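Cenditwood Press Announces "The Mukisness Years," a Memoir by Treasa Ní Bhriain

Sun 19 December

Cenditwood Press is glad to announce a new memoir by Treasa Ní Bhriain. The book has 301 pages and tells of her return to college in middle age, when she studied folklore at night and taught small children in the day.

The author wrote the first version by hand, in the kitchen of her rented house in Mukisness. It had 900 pages. Her editor, Bilal Awad, asked her to keep the parts about her teachers and her classmates, and she agreed after two long letters.

"I wanted to remember the women who sat beside me," says Ní Bhriain. "They were tired and they were very funny."
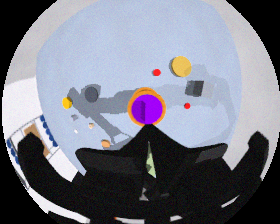 The longest chapter is about the study group, which met every week in the Lasus reading room. The members shared their notes, their bread and also their worries about money. Ní Bhriain writes that she still thinks best at a wide table, and a light blue one would please her very much.

The first printing is 300 copies. The book will be in shops in July. Review copies can be requested from the Cenditwood office in Shboul.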